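Gallery: Backpack Packing by Remote Control
Stulletent Workshop, Stilholm
Page updated March 20, 2025

Home / Projects / Yilma bench / Gallery

Yilma is our two-arm bench at Stilholm. A person drives both arms by hand from a desk next to it, and every run is recorded so that a policy can be trained on it later. The task on this page is packing a backpack. Notes on how we run it come first, and the gallery follows.

The task

A backpack is put on the table with a few loose things near it. The operator has to open the bag, hold it open with one arm, and put the things inside with the other. Closing the bag was part of the task at first. We dropped it after the first week, when most of the failures came from the closing and the packing part was getting lost in the numbers. It will come back as a separate task.

The things change from run to run. We use school supplies, wrapped food, boxed goods and soft goods. Markers are hard to get off the table when they lie flat, since the fingers have very little to close on. Packaged food is easy to reach and hard to hold – the wrapping slides, and a firm grip squeezes what is inside. Boxes are the easiest to hold, but they catch on the edge of the bag.

The bag is the real problem. It has no fixed shape. Push on one side and the other side lifts. If an operator lets go of the opening for a moment, the fabric falls shut and the run is usually lost. We tried a stiffer bag at Peltton, our other site, and operators did very well with it. The trained policy then failed on every soft bag we gave it. Soft bags only, from then on.

How the arms are driven

The operator sits with a pair of small hand-held arms that have the same joints as the big ones. Move a small arm and the matching big arm follows. Squeeze the trigger and the gripper closes. There are no buttons to learn and most people can move things around within the first session. Doing it well takes longer.

What new operators find difficult:

Working with both hands at once. People tend to use one arm and park the other. With a bag that does not work.

Judging height. There is no feeling of contact in the hand-held arms, so operators press too hard on the table and the motors heat up. We ask them to look at the fingertips and not at the wrist.

Letting go. A gripper that opens too fast flicks small things away. A gripper that opens too slowly drags the fabric along with it.

Keeping the arms from bumping. Both arms need to be close together over the bag for most of the run. Operators learn to come in from the side and keep the elbows out.

A run has a limit of 40 seconds per item. If the item is not in the bag by then, the operator says "stop," the run is marked as failed, and it is kept. We do not delete failed runs. They are put in a folder of their own and have been useful for checking what the policy does when it gets into trouble.

Setting up a run

The table is cleared and wiped. The bag goes down first. The person setting up drops the loose items onto the table from a low height and leaves them where they land, unless they end up out of reach. We used to place them neatly and the policy learned the neat layout. It would reach for the spot where the marker had always been, close on nothing, and carry nothing over to the bag.

Both arms start each run in the rest position. The operator waits for the tone, then begins. At the end the arms go back to rest before the recording stops. Short pauses are fine. Long pauses are trimmed out later, but we would like to have fewer of them.

Check the cables between runs. They need enough slack for the arm to reach across the table, and with too much slack they hang down into the work. A cable that brushed the bag cost us a full afternoon in the first week. It pulled the strap a little each time the arm came back, and for a while we thought the operator was doing it.

What we have so far

We have 427 recorded runs from Yilma with soft bags, and 179 of them are with a food item on the table. The food runs were added later, after visitors kept asking about lunch. The success rate on food is lower than on school supplies, and most of the failures are drops on the way to the bag.

The first policy trained on these runs can find the opening of the bag and hold it. It gets boxes in most of the time. It is poor with anything thin. It also has a habit of lifting the whole bag off the table and then waiting, which none of the operators do as far as we can see from the recordings. We are looking into it.

Changes since the last page

Rubber pads on the finger pieces were replaced with thinner ones. The old pads were good on boxes and bad on fabric.

The speed limit on both arms was raised a little. Operators had complained that the big arms lagged behind their hands on long moves, and they were right.

Bags are now laid down in different ways, front up or back up, and turned a little each time. The early runs all had the bag the same way.

The hand-held arms got new trigger springs. The old ones were tiring after an hour.

Sessions are shorter. An operator drives for half an hour and then swaps with whoever is setting up the table. The quality of the runs went up as soon as we did this, and so did the mood.

What comes next

We plan to move the same task to the bench at Peltton in May, with the same kinds of items and a different set of operators. The arms there are the same model, but the table is a little lower and the light comes from a window, so it will be a fair test of how much the policy depends on the room. After that we will bring back the closing step. Zippers are likely to need a different finger shape – we have two designs printed and have not tried either of them on a bag.

We also want to try correction runs. The policy drives, the operator watches with the hand-held arms ready, and takes over when something goes wrong. Only the part after the takeover is used for training. It should save operator time, and it should give us more examples of the awkward moments, such as a bag that has half fallen shut. The handover is the tricky part. The hand-held arms have to be in the same position as the big ones at the moment of the switch, or the arms jump.

Using the recordings

Groups that would like a copy of the runs can write to the workshop through the contact page. Please say which arms you use and whether you need the failed runs too. The files are large and we send them on a drive.

Gallery

Yilma bench, soft backpack. Both grippers are down on the navy bag, which is lying back up. The loose items are two markers, a blue-and-white package and a pack of sausages.
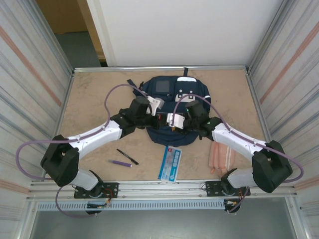
Drives go out from Stilholm at the end of each month. Please send the empty drive back when you have copied the files, as we only have a few of them.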